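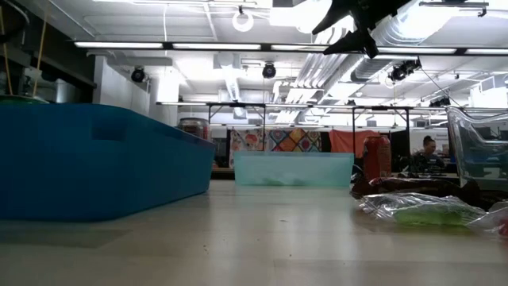 Side camera view of the Tendham table, with the gripper above the clear container.

Questions about the Trenadeo sorting method
Last updated 2021-07-23

What does the method try to solve?
A robot that learned on one set of objects often fails when the objects are changed. We wanted to know if many short demonstrations teach better than a few long ones.

How many demonstrations did you use?
We recorded 1285 at Tendham and kept all of them, also the ones with mistakes. Each is up to 24 seconds long.

Is clear plastic a problem?
Yes, it is still our weakest point. The depth values on bags and clear containers are noisy, so the policy uses only the colour pictures.
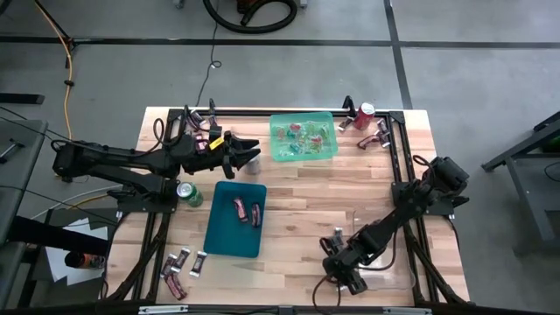

Wrapped candy is easier for the colour model, but two bars lying close together can be taken for one. We are labelling more of these cases now.

Do I need two arms?
No. The Larkby group trained the same code with one arm. Please set arms to 1 in the settings file before you start.

How long is the training?
We stop at 3000 steps. In April we tried longer runs and the result was not better.

Where is the code?
In the Nambiar folder on our downloads page. The licence is in the same folder.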